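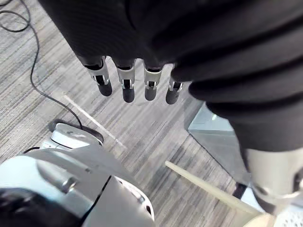 Patterned carpet at floor level.

A front loader should stand with its door open between washes. Drudness prints this on page 70 of its manual, where few owners will find it. The gray rubber seal holds water in its lower fold, and a closed door keeps it there. 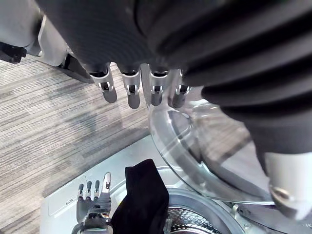 Wipe the fold, then leave the door open for two hours. A scented rinse does not replace either step.

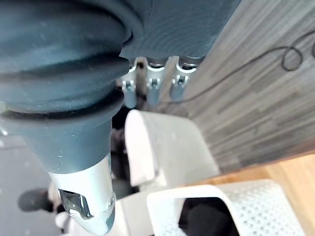 Yen-ting Tse objects that in a narrow hallway an open door is a hazard, and would settle for a gap.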